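Re: Lining paper or brown paper for cutting out patterns?

hemlane_jo wrote:
Hello all, I've finally got round to tracing the big coat pattern my aunt left me, and I'm stuck at the very first step. The original is that awful thin tissue and I don't dare cut it. Do I buy proper dotted pattern paper (the shop in Lismont wants a silly price for it) or will any old roll do? I need enough for the coat and probably a skirt after that, and I'd like it to last, as my sister is the same size and will certainly want a go.

Marichka Yatsenko wrote:
Welcome, Jo, and what a lovely thing to be left! I have used brown parcel paper for years and wouldn't go back. It lies flat once you've rolled it the other way overnight, it takes a pencil well and it doesn't tear at the notches. I bought a 70 metre roll last August and I'm still on it – that's two coats, a dressing gown and goodness knows how many pyjamas.

oldbobbin wrote:
I'm going to be a nuisance and disagree. Brown paper is fine for a straight skirt but you can't see through it, so how is she meant to trace anything? Lining paper isn't much better. Get the Texier tracing roll and be done with it. I've kept mine folded in envelopes and they're as good as new.

Marichka Yatsenko wrote:
Tracing is easier than you'd think, oldbobbin, though I grant you it takes patience. I put the tissue on top, weigh it down with tins and go round with the spiky wheel, then join up the dots in soft pencil.

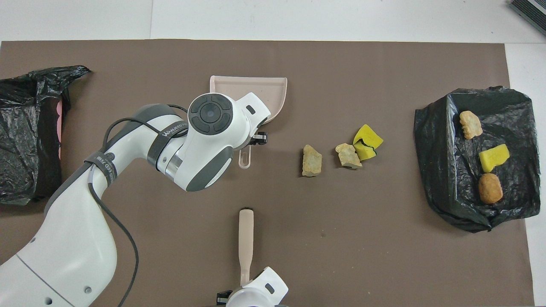
Coat pieces are long, the back especially, so do give yourself a whole table if the family will let you have one. Mine eats its supper off trays when I'm cutting out, poor things. I like the paper to take up most of the table, smooth side up, with a bit of white top left showing along the far side and down the right, and an open black bag over on the left for the snippets. Mark the grain line before anything else, Jo, and write the size on every piece!

oldbobbin wrote:
The wheel ruins tissue that old, in my view. But it's your aunt's pattern, so you choose.

hemlane_jo wrote:
Thank you both, I think I'll try brown paper for the skirt and treat myself to the tracing roll for the coat. Does anyone know if the wheel marks show up on the thicker sort?

Contact us | Forum rules | © Pluten Sewing Boards | Back to top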